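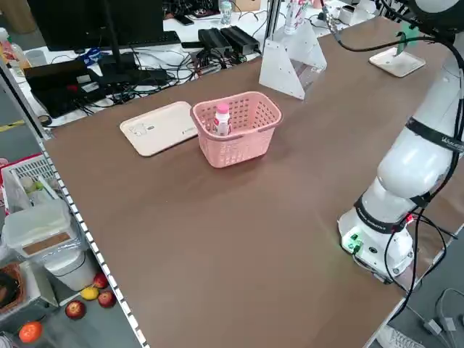

7/15/18

Day spent in Jorkcombe village hall, being participatory. Aurelia had the flip chart up before I'd found the kettle. She has decided the allotment study will be "led by the growers", and the growers, who were told there would be lunch, came along to lead it.

We'd planned to start with the map. The idea was that people would mark the places that mattered to them and talk about why, and from the talk we'd get our themes. What we got was a forty-year-old argument about the standpipe by the Ashby gate. Two men put their stickers on the same square inch of paper and then wouldn't speak. I wrote "water = contested" in my notebook and felt like a proper scholar for nearly a minute.

Ileana Lazăr asked, very politely, what the difference was between a co-researcher and a person filling in our forms. Aurelia said it was a question of power. Ileana said she thought it might be a question of who got paid. Long pause. I went to see about the sandwiches.

She's right, of course, and I've got it in my notes word for word, which means that in a year or so it will turn up in our article as a finding and she'll be thanked in a footnote. I did say this to Aurelia on the drive back. She said we could offer her co-authorship. I said had we asked whether she wants it. Neither of us had. She keeps bees and has a job at Skosport, so I can't think she lies awake over journals.

After lunch it went better, mainly by our giving up on the timetable. The older ones got talking about who taught them to grow things, and it was hardly ever a parent. Neighbours, mostly, and one prison officer. None of that was on our topic guide. The topic guide is 2 pages long and took us most of May, and I don't believe we used a line of it after half past one. I must stop calling this "emergent" in emails when I mean I'd lost control of the room.

Home by seven. Typed up till my eyes went. I have 76 sticky notes to sort, 70 of which say "slugs" in one form or another. If we take the participants' own priorities seriously, as our ethics form swears we do, then this is now a study of slugs.

Also a message from the Usach people, who want 1,000 words on "reflexivity in the field" for their newsletter, and could it be light in tone. Said yes. I always say yes. Will probably use the standpipe and leave out Ileana's question, and then feel bad and put it back in.

To do: ring the hall about the flip chart stand, which we left behind. Ask Ileana about the co-author business, properly, and about money too. Find out what the budget line called "participant recognition" has in it, as I've a nasty feeling it was today's sandwiches.

Knee bad again. Bed.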